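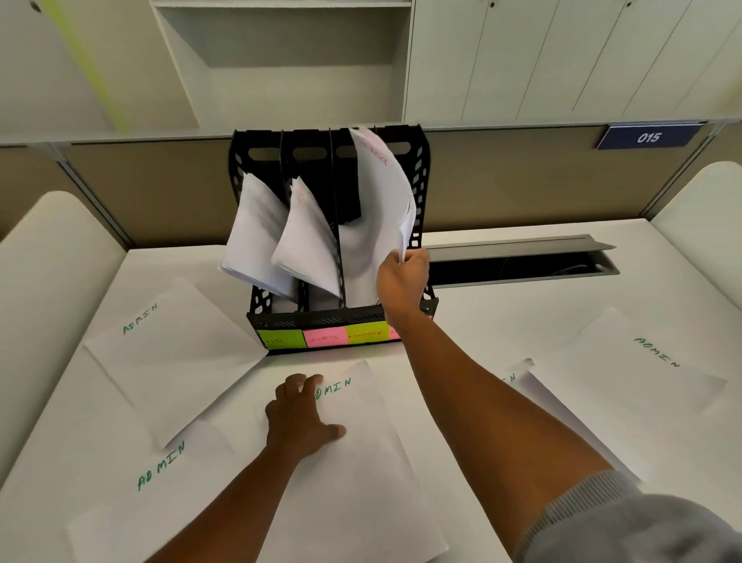

Friday, desk sorter, second go

Picked this back up after lunch. The claim from Hideaki Honda's note was that the black four-slot organizer would hold all of the Stollen paperwork if we labeled it properly. I said I'd believe it when I saw it. I still mostly don't.

Labels first. Sticky notes along the front, green and pink by turns, red marker: HR, SPORTS, FINANCE, and the pink one on the end. I don't trust sticky notes on perforated plastic. The glue has very little to grab and the bottom edge lifts when a sheet brushes it going in. Hideaki says they'll hold. He said the same of the ones on the Gestergate shelf, and I've picked two of those up off the carpet already.

Bigger complaint is the lean. A stack of plain copier paper standing on its short edge doesn't stand. The HR pile flops out to the left with its top corners curling, and SPORTS follows it over. Give that a month and every sheet will have a bend in it. The dividers are fine, the paper is just taller than they are. If these were in card folders I wouldn't be complaining. Nobody ordered card folders.

FINANCE is the thick one. It goes in all right if you bow the whole bundle and let it drop, but getting it back out takes a whole hand around the side, and it wants to spring over the rim. Tried pulling only the front few sheets. The rest came up too.

ADMIN sheets are the loose ones, green marker across the top. Sorting on the desk before loading is better than sorting into the slots, I'll give Hideaki that. Lay them out, square them up, put the pile in once. When I fed them in singly I got them crossed with the Finance ones and had to pull everything.

Marker color: red on one lot and green on the other helps less than you'd think. From my chair I read the word, not the color. And the red on the green notes is ugly but legible, so leave it.

Capacity. The Yoshida catalog page says 200 sheets a slot. Maybe, with the paper clamped flat. I counted 200 out of a new ream and put them in the end slot by themselves and yes, they fit, with not much room to get a finger down beside them. So true on paper and not much use to whoever has to file the 201st.

To do
- ask Berinent for 4 card folders, one per slot, before anyone buys a second organizer
- tape over the sticky notes, or print proper labels
- turn the organizer so the lean goes against the wall
- split FINANCE into this year and older, older goes in a box

Hideaki wants to call this done by the end of September. Leave it loaded over the weekend and look at the curl first. If the HR pile is worse on Monday I'm going back to flat trays.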